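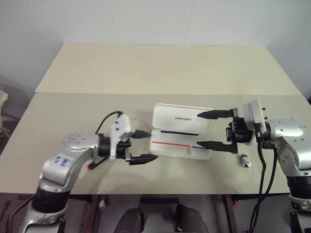

So the gripper lag is fixed! Mostly. I promised a few of you I'd write up what was going on, and it's taken me until July to sit down and do it, so here goes.

Quick recap if you missed the last post. Two arms, one table, a policy that spits out short chunks of joint targets, and a control loop at 500 Hz that is supposed to turn those chunks into smooth motion. The arms were fine. The fingers were always a beat behind, so an arm would start pulling away before the grip had closed, and whatever it was meant to be holding stayed put on the table.

I blamed the policy for way too long. I retrained it twice (twice!) and changed the chunk length from 50 steps down to something much shorter, and all I got was a jerkier version of the same problem. Then one evening I finally plotted commanded finger position against measured finger position, on the same clock, and there it was — a flat gap of 11 control ticks between the arm command going out and the finger command going out. Every single time, no drift at all.

The culprit was Serkton, the little message layer I wrote last winter and was very proud of. Arm commands went straight through. Gripper commands went into a queue with a smoothing filter on it, which I'd added back when the fingers were chattering and then completely forgot about. The filter isn't even needed anymore, as the chatter came from a bad gain I've fixed in the meantime. I pulled it out, deleted more lines than I added, and the two curves sat right on top of each other.

The annoying part is the recordings. I have 422 demos logged through the old path, and the finger actions in all of them carry the wrong timestamps. My plan is to shift the gripper channel back by the fixed offset and then spot check a bunch by eye in Hafstein, my replay viewer. It scrubs both arms together now, which makes this much less painful than it used to be. I've done a small batch so far and they look right to me, but I want to see more of the two-handed ones before I train on any of it.

Next up is the planner. It still lets the two wrists get closer than I like when both arms want the middle of the table, and my current fix is a big ugly keep-out box that I'd love to get rid of.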